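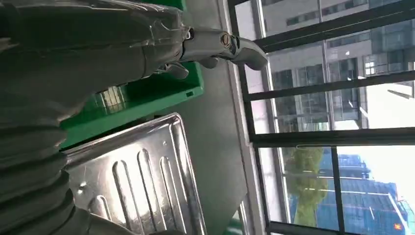

Silver and grey, on the window side.

So I've given up buying clothes online, and I'm two months in! It started with a coat. I'd ordered it from Skuketti in January, in a size I have never been in my life (sale brain, you know how it is), and the sleeves came down past my fingertips. Sending it back cost me 59 minutes in the post office queue behind a man with a cello. The refund took even longer, and by then I'd already spent it on another coat.

Léonie says I should just learn my measurements. I do know my measurements, I just don't believe them when there's a nice green cardigan at stake.

Anyway, on Thursday I went to Drasama, the little alterations place up the hill, with a bag of everything I'd kept and never worn. Lamai, who runs it, held up a pair of trousers and laughed for quite a long time. She's taking in two skirts and turning the linen dress into a top, all for 60 quid, and I walked home feeling very smug. 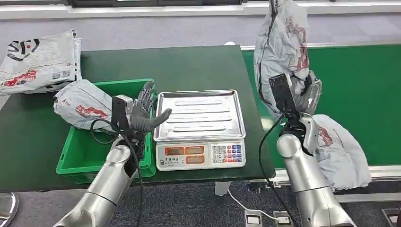 Grey parcels, one of them held up high.

The hard bit is the evenings. I used to scroll the shops in bed with a cup of tea, and now I've got the tea and nothing to look at. I've started a library book, a huge thing of 1000 pages about a lighthouse family, and I'm on page nine. Will report back when the skirts are done.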